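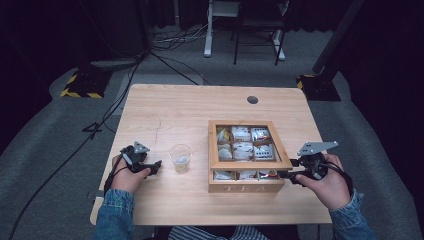
How often do you have to re-zero the hand-held grippers? Every morning before the first run, and again any time somebody drops one.

I look after the grippers and the cell at Menon, and this page is mostly for the folks over at Tresley who are setting up their own pair this summer. The one shot I've put up is the tea box station, a gripper in each hand and the lid already raised. I love that box! The sachets are light and slippery, so a jaw that's even a hair out of line will show up here first.

My upkeep is pretty dull — wipe the jaws, check the screws on the metal plates, then open and close each side 15 times while I listen for clicking. Takes me around 38 minutes with coffee. Cables get the most grief, so I look over every inch near the wrist and swap them at 300 hours (the Brestach ones have held up great so far). Spare jaw pads live in the gray drawer, bottom left, next to the Verkness driver set. Please put the drivers back!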